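Tasters wanted: does the secret sauce matter?

Clastgate Food Notes

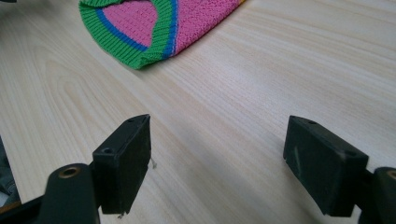
Issue 17, page 16

Every burger place in Clastgate now claims a sauce you can't get anywhere else. I have my doubts. Most of them taste like mayo and ketchup to me, and I'd like to find out if that's just me.

We need 100 people for a blind tasting at Zalden, the food hall on Pace Street, on Jun 22, 2026. You'll get small plain burgers with a different sauce on each and a score card with no restaurant names on it. It takes two hours. There's no pay – you get lunch and a soda.

You should be over 18, eat beef and have no allergy to egg, mustard or sesame. Please don't apply if you work for a restaurant in the tasting, or if you post about food for money. We had 667 replies to the fries test in March, and too many came from people with something to sell.

Vudau is supplying the buns. They don't get to see the scores before you do.

To apply, write to the tastings desk with your age, any allergies and the last burger you paid for yourself. "Foodie" is not a qualification.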